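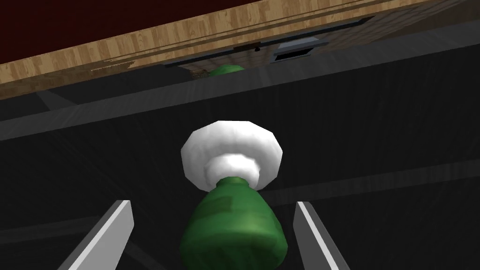

Dodano wrist-view planner: frequently asked questions

Which view does the planner use?
The wrist view, with both fingertips showing. In the render on this page the fingers are open either side of a green bottle with a white cap. The fixed views are for logging only.

Does it need a depth image?
No. Depth is optional and off by default. Set use_depth to true in the scene file if your simulator supplies it.

Why does my grasp get rejected before the fingers close?
Usually the collision check. The default clearance is 4 mm on each side, measured from the inner face of the finger. Wide objects may need 2 mm. Don't set it to zero - the solver will accept grasps that start in contact.

The detector labels small objects in the background. Can I turn that off?
Yes. Set max_range in the perception block, or raise the score threshold. Anything below the threshold is still written to the log in grey.

How often does it replan?
Every 3 control steps. Precious Dagdag tested replanning at every step on the kitchen scenes and the run time went up by about 83 per cent, so we left the default alone.

Can I use my own textures and colours?
Yes. Put them in the Tralotia asset folder and rebuild the catalogue. Gaétan Perron maintains the build script.

Will a policy tuned in simulation run on hardware?
Not without recalibrating the wrist camera. Joint limits also have to be checked against your own arm.

Where do I report a bug?
Send the seed, the scene file and the planner log to Chantal Gauthier. Leave the log uncompressed. The next release is planned for January.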